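Notebook, Greltcombe workroom
Oct 16, 2024

Dye fade trial, second round. Carrying on from the May sheets, which are in the blue folder if anyone wants the raw readings.

Where we were

The May strips told us the madder pink drifts toward brown when it gets north window light for the whole summer. They didn't tell us whether the wash or the light was doing it, as both sets had been washed. This round splits them. Half the strips stay dry, half go through the Prarneda soap at 40 degrees before they go up on the board.

Cloth is the same plain weave cotton as before, scoured, alum mordant, cut from the Billetti bolt. There is enough left for one more round after this and then we will have to match it with something else. Ordering early would be sensible.

Dye bath

Madder soaked overnight, strained twice through muslin. Brought up slowly and held at 60. It crept to 68 at one stage when I was on the phone, so the last strips out of the pot may run a touch browner than they should. I have put a knot in the corner of those so they can be left out of the averages if they look wrong.

Rinse water was tap. The May lot had tank water. I only noticed this when writing up, and it is a real difference – our tap water is hard and madder likes calcium. Comparisons with May should be treated carefully. Comparisons within this round are fine.

Bath went into the lidded bucket afterwards. There is a fair bit of colour left in it and I'll try wool in it if it hasn't gone off by next week.

Light exposure

Board is in the north window as before. Top half of each strip is covered with black card, taped at the back this time. The front tape in May left a sticky line right where we wanted to take the reading.

Meter total on the window logger stood at 1,206 when the board went up. Start from that number, not from zero. The logger can't be reset without losing the earlier run.

First check in 27 days. Please don't lift the card before then.

Printed cloth, side question

Someone asked whether a printed ground would fade the same way as a piece-dyed one. With pigment prints the colour sits in a binder on the surface, and rubbing usually does more harm than light. With white spots on a coloured ground you at least get a reference in every repeat, so a shift in the pink ought to be easier to judge by eye. Dusty pink with big white dots is the sort of thing I mean.

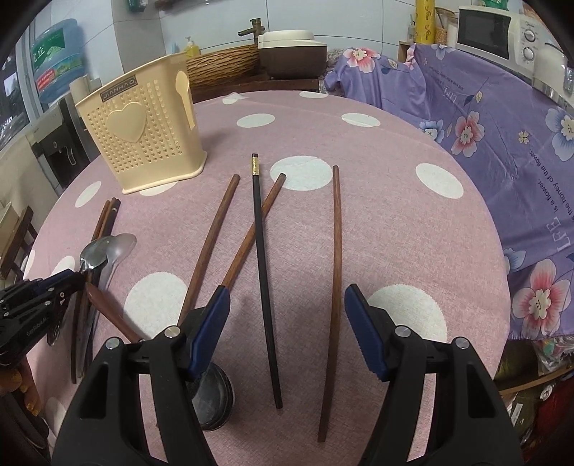 To do

1. Label the dry strips. Pencil on tape, as the pen bled last time.
2. Ask Joly about the grey scale card. Ours is yellowed and I don't trust the lower steps.
3. Descale the small pot.
4. Weigh out alum for the next round and write the weight on the jar.
5. Find out if the Prarneda soap has optical brightener in it. The packet doesn't say. If it does, the washed strips will need to be done again with plain flakes.

Readings so far

Only the zero readings, taken dry on white paper under the bench lamp. All strips within 2 steps of each other except the knotted ones, which I haven't measured. Numbers are on the sheet pinned behind the door.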